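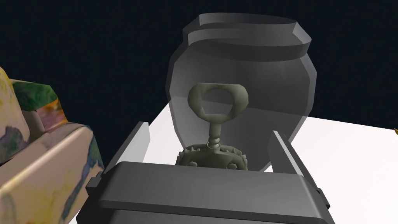
Glas mit Deckel, darin ein Aufziehschlüssel (gerendert)

Aufziehschlüssel dreht durch, Vierkant ausgeschlagen?

Cimel
Juli 2020
Ich habe eine Tischuhr mit Federwerk, Hersteller unbekannt. Beim Aufziehen rutscht der Schlüssel unter Last über den Vierkant. Die Kanten der Welle sehen noch brauchbar aus, die Schlüsselbohrung ist sichtbar aufgeweitet. Der Schlüssel ist mit 5 gestempelt. Ist das ein Maß in Millimetern oder eine Größennummer? Und lässt sich die Bohrung nacharbeiten?

Gromerness
Die Zahl ist meistens eine Größennummer. Die Zuordnung zu Millimetern hängt von der Tabelle des Herstellers ab, also nicht nach der Nummer bestellen. Den Vierkant mit dem Messschieber über beide Flächenpaare messen, nicht über Eck, und den kleinsten passenden Schlüssel nehmen. Nacharbeiten lohnt nicht. Ein zu weiter Schlüssel rundet auf Dauer auch die Welle ab, und die ist deutlich teurer. Vor Arbeiten am Werk die Feder kontrolliert entspannen.

Ekero
Sternschlüssel mit mehreren Größen kaufen, fertig. Bei mir passt der an 2 Uhren.

Górecki
Zum Sternschlüssel: zum Ausmessen gut, zum täglichen Aufziehen ist der Hebel oft zu kurz. Sonst wie Gromerness.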